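Godance Opens Denim Collection Points in Orkurham

ORKURHAM, 8th August. Godance, the clothing reuse service based in Nultgate, will open 12 collection points for used jeans in Orkurham this month. Residents can drop off denim of any brand, size or age at no charge. Jeans in good shape will be resold at the Godance shop on Rojanasak Street. The rest will be repaired or cut up for patches.

The company asks people to sort and fold their jeans at home before bringing them in. Folded pairs stack flat in the bins and can be checked quickly when they reach the sorting room. A bed or a clean floor gives enough space for the job. Empty the pockets, close the zipper, lay one leg over the other and smooth the denim from the waistband down.
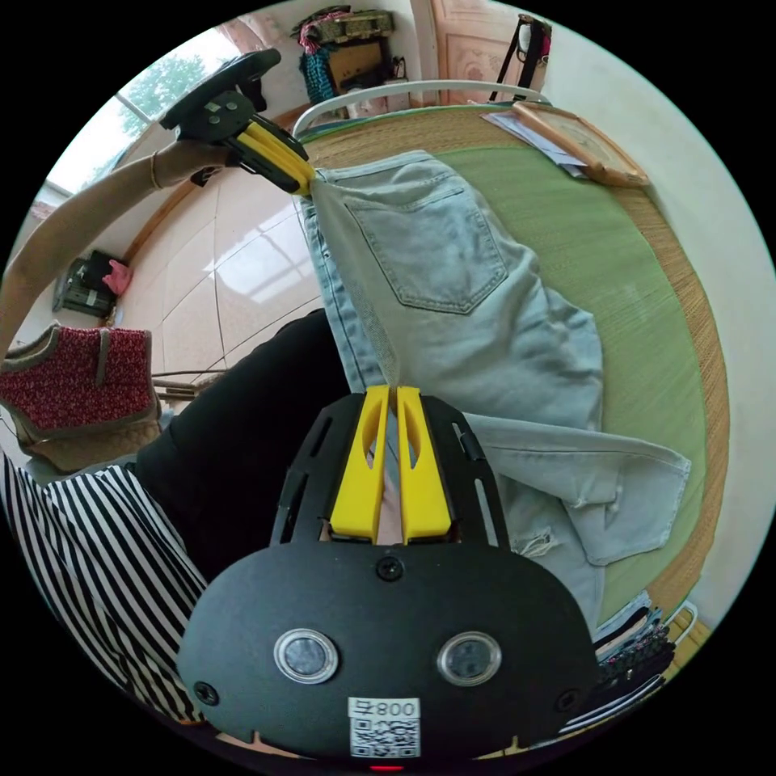
Belts should be removed. Hems can be left rolled or unrolled. Godance does not need the original tags, and pairs with a missing button are accepted.

The service began in January with 2 collection points in Nultgate, which have taken in 2000 pairs so far. Many came with holes, and some owners asked whether those were worth bringing. Godance takes them all. Jeans sold with a distressed finish are kept as they are if the seams are sound, while tears at the knee or seat go to the repair table. 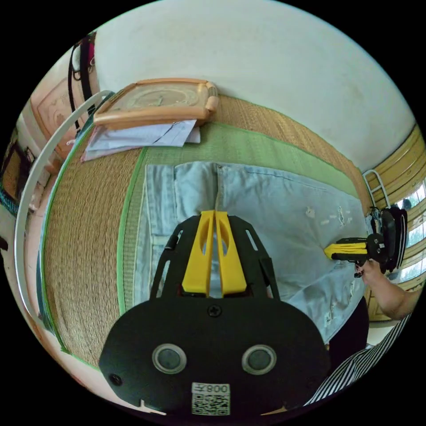
Light-blue jeans with frayed holes in one leg, laid flat on a tatami-style mat.

Repaired pairs will go on sale at the Rojanasak Street shop for $19 each. Bins will be emptied every morning. A list of the Orkurham collection points is posted at the shop and at the Nultgate office.

Contact: Godance Press Office, Nultgate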